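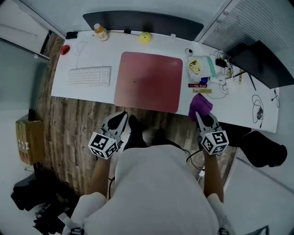

Search this site Enter keywords Go

Mending month is back!

September was our best repair month yet, and I'm still grinning. We sent 85 pieces home fixed, and that includes a wool coat with a lining so shredded that Marloes Van Rooij had to draft a new one from scratch on brown paper. She finished it in two evenings and then asked if anyone had another.

A big welcome to Dede Opoku, who takes over the darning table. Dede learned on socks and now does elbows, knees and (her favorite) moth holes in fine knits. Bring her your saddest sweater. If you can find a little matching yarn, tuck it in the pocket - the side seam is a good place to steal some from.

We're still short on thread in the greens and grays, and we could really use hand needles in the smaller sizes. Buttons we have plenty of, thank you! Dede and Marloes sorted the whole tin and came up with 1,274, so please come and take some home.

Next up is an evening on patching denim, from 6:30 in the Domby room. It's good for total beginners and you'll go home with one finished knee. Wash the jeans first, and bring a scrap of something sturdy for the back of the patch. There's space for 57 people if we open the side doors - sign up at the front desk, and bring a friend who thinks they can't sew.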